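Equipment Planner, Robotics Cell (fixed term, 18 months)

Plunovberg, Pomwood site
Posted Apr 28, 2026

We have a budget for robots. We also have a spreadsheet for the budget for robots, which has 42 tabs, some of which disagree with each other in ways that have started to affect the mood at lunch. We are looking for a person to take charge of both.

Plunovberg packs dry goods for other companies. If you have ever opened a carton of spice jars and found that they all arrived in one piece, you may have met our work. Today most of the picking and placing at Pomwood is done by hand. Over the next year and a half we plan to put in the first automated cells, starting with the Fallahi line (small cartons, square, well behaved) and moving on to the Pakora line (pouches, floppy, not well behaved at all).

The engineers know what they want. They want everything. Your job is to find out what we need, what it costs, when it has to be ordered, and where it goes when it arrives on a pallet that does not fit through the east door.

What the planning looks like right now

We do as much as we can in simulation before we spend money. Grippers are the current argument. Parallel fingers are cheap and easy to get, but the shape of the finger decides what you can pick up, and every new shape is another line on the purchase order. So the team tries candidates on simple stand-in parts first, and only the ones that hold up there get a quote. A notched finger on either side of a plain cube is a good day's starting point. You will look at a lot of cubes.

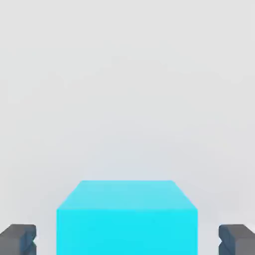
What you would do

Build one equipment plan for both lines and retire the other versions. There are 4 that we know of.

Collect quotes for arms, grippers, spare fingers, guarding, cable, air supply and the stand the whole thing gets bolted to. The stand is always forgotten. Last time it was forgotten by three separate people, two of whom were in charge of remembering it.

Sit in on the simulation reviews and turn "we'd probably want a slightly wider one" into a part, a price and a lead time.

Keep a running comparison of buying, leasing and waiting. Waiting is a real option here and we would like someone who isn't embarrassed to recommend it.

Plan for what comes after the purchase: training hours, service contracts, wear parts, floor space, and the week when the old line and the new one both need the same outlet.

Present the numbers to our finance team once a month. They are kind people who have been told "it should pay for itself" more than they deserve.

What we are looking for

You have bought industrial equipment before, or planned for it, or cleaned up after someone who did. It does not have to have been robots. Conveyors, ovens, printing presses and hospital beds all teach the same hard lessons about freight.

You are good with spreadsheets and suspicious of them.

You can read a mechanical drawing well enough to notice that two things are meant to be in the same place.

You can ask an engineer a basic question without apologizing for it, and then ask it again if the answer was a diagram.

Some knowledge of end-of-arm tooling or simulation software would help. We can teach you that part. We have had less luck teaching people to write down the delivery date.

What you can skip

A degree in robotics. A cover letter about your passion for robotics. Any mention of the future of work, which our recruiting inbox has now heard plenty about.

Terms

Full time for 18 months, with a possible extension if the Pakora line goes the way these things usually go. On site at Pomwood at least three days a week; the rest is up to you. Standard benefits start on your first day. There is a desk, a good chair, and a window that looks out on the loading dock – handy, given the job.

You would report to the head of operations and work next to the automation team, who are friendly and will try to sell you on a second arm before your badge is printed.

How to apply

Send a resume and a short note, one page at most, through the careers page. In the note, tell us about a piece of equipment that cost more than it was supposed to, and where the extra money went. It can be a machine at work or a used dishwasher. We care about how closely you followed the money.

Candidates we'd like to meet will be invited for a 90-minute visit. Half of it is a conversation and half is spent with a real quote from our files, company names removed, and a pencil. Please look for what's missing. (We have already mentioned the stand, so that one won't count.)

We read applications as they come in and will take the posting down when the job is filled. Everyone gets a reply, including people who recommend that we wait.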